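Packet swap fills the back hall at Fladeck for a second season

FLADECK — The twice-yearly sachet swap run from the Charpentier building has outgrown its table. At the February session, members sorted on the floor of the back hall, along the wall, with their packets laid out on sheets of paper and the rest kept in cardboard boxes they had carried from home.

The swap is open to anyone who collects small sealed packets, the kind that come with a sticker, a card, a charm or a sample inside and are kept unopened for the printing on the front. It began as a side activity of the Pallis paper fair and now has its own place on the building's calendar. This session had 29 people signed up, up from the autumn, and the doors opened at 9:30 in the morning.

Noémie Hamel, who keeps the sign-up list, said most of the morning goes to sorting. Members bring their doubles mixed together, often in the bag or box they were stored in all winter, and have to put them in order before anyone can trade. The rule is that a packet must be sealed, flat and free of tape. Packets with a torn edge can be given away but not swapped.

Sorting is done by front design first and by size second. Matching designs are overlapped in rows so that the top of each one shows, and every row goes on a sheet of plain white paper. The paper keeps the packets off the tiles and marks where one person's lot ends and the next begins. It can also be slid along the wall when someone needs to get past.

Some members tried trays last year. Hamel said the trays took up too much room and the packets slid to one end whenever they were lifted, so the group went back to paper. A stack of loose sheets is left by the door for anyone who forgets to bring their own.

Yellow packets with stars and cartoon chicks or birds on them were among those being sorted, together with plainer ones in white and beige. The two kinds are easy to tell apart at arm's length. The pale ones are harder to sort among themselves, and members usually go through them by hand, a stack at a time.

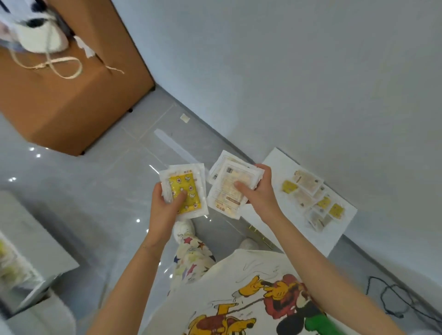

Florian Renaud would like to see the pale sachets given their own corner next time, and said that he had passed over two he needed in the autumn and only learned of it when he got home and checked his list. He also asked that people put all their packets face up, with the short edge toward the wall, so that a person walking down the row can read them without bending to each sheet.

Hamel said the request would be put to the members before the next session. The hall is long enough for a separate row, she said, but it would mean moving the coat rack and asking latecomers to use the side door.

Trading opened at 11 and ran until 1 in the afternoon. Swaps are one for one unless both sides agree to something else. A few designs have been traded two for one since the autumn, mainly older ones from Fliment, the print shop that made short runs for local stores until it closed. Fliment packets are thinner than most and crease easily, and members who own them tend to keep them in hard sleeves.

Hilde Bosman brought her doubles from a collection she started as a teenager. She went home with 4 packets she had been looking for and gave up a good many more than that, including several to younger members who were just starting. She said she does not mind an uneven trade if it clears a shelf.

New members are given a starter bundle made up of donated doubles. The bundles are put together the evening before and held with a paper band. Rubber bands are not allowed, as they leave a dent in the packet and, after a few months in a warm room, a brown line across the front. Paper clips are out for the same reason.

The group also keeps a written record of designs. It stands at 516 entries, each with a short note on color, size and the wording on the front. Maxence Guérin has been copying the older pages into a new binder with larger type. He said that the early entries were written by several people and do not agree on what to call things, so that a single design may be listed once under "chick" and again under "bird." He expects the total to drop a little once the repeats are taken out.

Members who have notes of their own can lend them to Guérin at the front desk of the Charpentier building. He asks that they be in an envelope with a name and phone number on it. Loose pages left at the desk in the autumn could not be matched to their owners and are still there.

The entry fee stays at two dollars for adults and nothing for children who come with one. Money from the door pays for the hall, the paper and the bands. A request to sell packets for cash during the session was turned down again. Members may sell to each other outside the hall if they like, but the floor is for swaps only.

There was one change to the closing routine. In past sessions people packed up as they pleased, and packets from neighboring sheets were sometimes mixed together in the rush. Members now clear the wall in order, starting from the far end, and each person checks the floor around their own sheet before the next one begins. Mathis Lacroix, who was at the far end, said it took him ten minutes to pack and that he had expected it to take longer.

Anything found on the floor afterward goes into a box at the front desk and is held for a month. The box already has a glove in it, and a handful of sachets from the autumn session.

The next swap will be held in September, with the same hours. The number of places will be capped at 100, which is the limit for the back hall, and sign-up sheets will be at the front desk from the end of July. Those coming for the first time should bring their packets in a box with a lid or flaps, a list of what they are looking for, and something to kneel on. The tiles are hard, and the building has only a few cushions to lend.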